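The Snack Sorter of Pirkolbridge

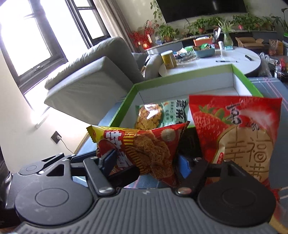 A gripper with five screws and no sense of occasion

The plan, as drawn on the back of a pizza box in December, was to build a machine that would put the snacks away. It would not fetch them, open them or judge anyone for eating them. It would lift a bag out of one box and put it down in another, which is a job any four-year-old can do and which has so far consumed 13 weeks, most of a savings account and a good part of the living room.

I blame Womon. Womon is the shared workshop in Pirkolbridge, a converted tire shop where the rent is split by people who each believe they are the only one who sweeps. I joined to fix a chair. Within a month I was standing at the laser cutter being told that grippers were easy, it was arms that were hard, and that if I started with the gripper I would be practically finished.

Reader, I started with the gripper.

The version now in service, if service is the word, is the fourth. It is black, with two jointed fingers that swing from round pivot housings and a small blue pad sitting between them. You hold the whole thing in your hand and steer it yourself, like a litter picker with a graduate degree. The idea is that you do the job by hand, many times over, with the gripper doing the touching, and a recording of all this goes to a computer that is supposed to get the hang of it. The arm comes later. The arm has been coming later for a while.

Number one was printed in a single evening and looked terrific. It had the grip of a wet handshake. Number two had springs, and fired one of them behind the workshop refrigerator, where it remains. Number three could crack a walnut, which impressed everybody until I tried it on a bag of chips and found out what a pillow of air and salt does when you squeeze it at both ends. They heard it at the front desk.

Snack bags, I have learned, are among the meanest objects in the house. A block is a block wherever you grab it. A bag has opinions. Take it by the crimp at the top and it dangles and spins. Take it by the belly and it crumples, slides or goes off like a party popper. The foil kind is slippery, the matte kind sticks, and both of them throw back the light from the window in a way that makes the computer think it has discovered a new planet.

My practice set leans heavily on what we eat at home. There is a red and yellow bag of crispy fried noodle snacks, by now as crumpled as a road map. There is a bigger red packet with an enormous strawberry on it, and a pale green one with a clear window so you can check on the little golden crackers inside. They live in an open cardboard box on the rug, and the green one likes to lie at the back behind the other two, where it is hardest to reach. I would call that good training data. My family calls it the box in the middle of the floor.

The work moved home because of the lighting at Womon, which is provided by tubes that hum, and because the workshop floor does things to food that I would rather not describe. The living room has a big window and a sofa to fall back on. It also has a rug with stripes in it, and a white round table where everything in the house eventually washes up. I had wanted a blank background. A fellow member pointed out that nobody keeps their snacks in front of a blank background, and that a robot raised in one would faint at the sight of a potted plant. We have a whole row of potted plants under the television. It had better get used to them.

So, most evenings, I kneel on the rug and pick up noodles. Down go the fingers, in goes the bag, up it comes, over it goes, and then I put it back and do it again. The log says I have done this 464 times. Of those, 41 had to be thrown out, mostly for reasons that I entered as "slipped" and in one case as "ate it."

What I did not expect was how much the thing would teach me about my own hand. I had never given a thought to how I pick up a bag of crackers. I now know that I come in at a slant, that I hesitate just before I close, and that I give a tiny shake at the top of the lift to see whether it is going to hold. The gripper faithfully copies all of this. If the computer ever does learn the job, it will do it exactly like a middle-aged person with a stiff knee.

The parts list is short and I get asked for it, so: the fingers and the body came off the printer at Womon, after a great deal of sanding. The pivots were ordered from Fadby, a mail-order outfit that packs every bearing as though it were a museum loan. The software that lines up the recordings is called Ragab. It was written by a couple of members on the far bench, it is free, and its manual consists of one page that begins "Assuming everything is already working." The screws are plain silver ones from a jar. I have replaced all of them at least once, and I check them before each session, having once spent an entire evening recording the slow departure of a finger.

Costs are a delicate subject. I told my household a figure early on and have been careful never to revise it out loud. What I will say is that the snacks are a larger share than you would think. A bag is good for maybe two evenings before it goes limp, and a limp bag is a different animal, easy to grab and useless to learn from. It then has to be disposed of. I see to that personally.

As for the arm, a frame for it is clamped to my bench at Womon, under a dust sheet, next to the chair I came in to fix. The shoulder turns. The elbow turns too, although it has views about which way. There is an open evening at the workshop in the spring, and I have promised a demonstration of one bag going from one box to another, unassisted, before an audience. I have asked for a table near the back.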